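Ruvine drawer tidying – read me first

Hi, I'm Hilde Jansen and I look after this set. It covers the sitting room corner at Drillitz: small household things going in and out of drawers and on and off shelves, over and over, until I know that white furniture better than my own. I started it in September and it has grown a fair bit.

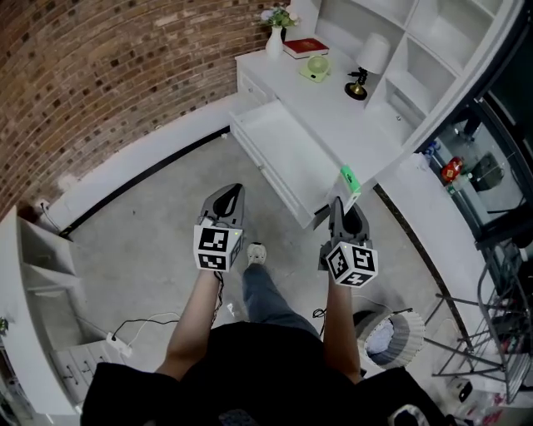
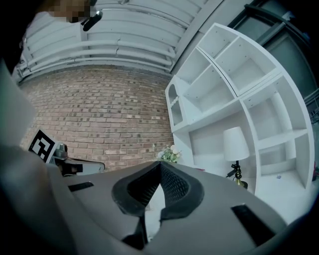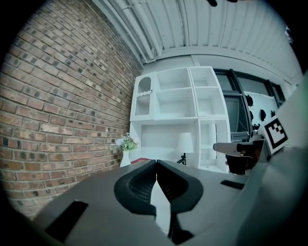
What you get: 2,790 clips in all. Of those, 2,042 are putting away and 356 are taking back out. The rest are mixed, and I've put them in a folder called odds (sorry, I ran out of names!).

Each clip has a short note with it saying which object was meant to go where. I typed the notes myself, so expect the odd spelling mistake – "draw" for "drawer" is my usual one, and I've fixed it in the first 100 only.

Masano is the older set from the flat upstairs. Please keep the two apart, as the shelf names don't match. Rantala did the checking and has a list of clips where the note and the object disagree. If you find more, send me the clip number and I'll add it.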